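Mistlow Wells and Streams Programme
Progress report to the Andeck Fund, 5 August 2018

The programme monitors drinking water from private wells in the Dera valley. During the period, 238 wells were visited and 1083 samples were taken. Two parishes that had declined to take part last year have now joined. 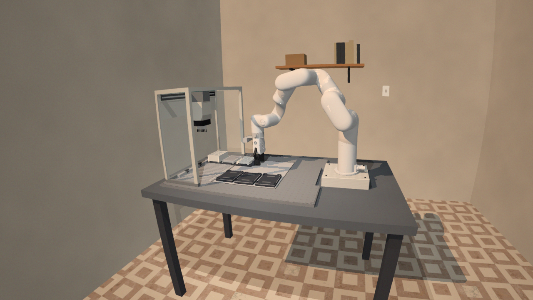

Access to the upper farms remained difficult until the end of March, when the ford at Achterberg was reopened. The visits missed over the winter have been made up in full. 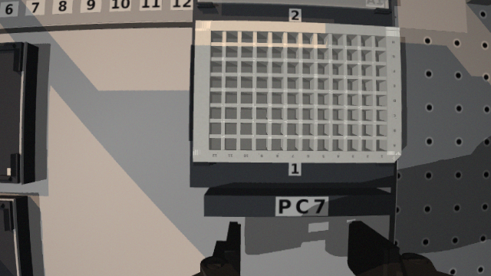

Nitrate remains the main concern. Levels were highest in shallow wells below the arable land - a pattern already noted in our previous report. Owners of affected wells have been written to and offered a second test free of charge.

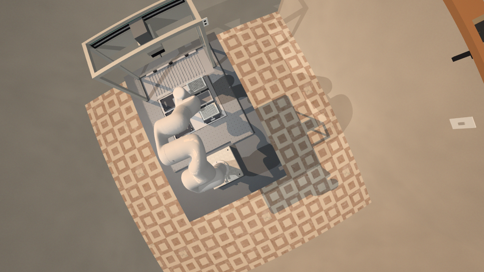 Spending is within budget, apart from vehicle hire, which exceeded its allocation by £3444. We ask the Fund to approve a transfer of this sum from the printing budget, where savings have been made.

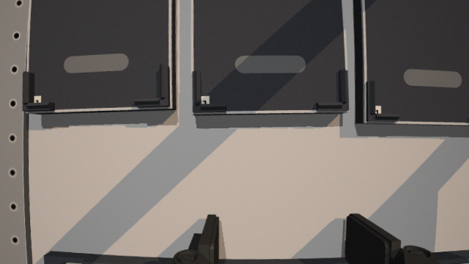
In the next period we shall complete the well register and hold a public meeting in Mistlow. The revised sampling timetable will be sent to the Fund separately.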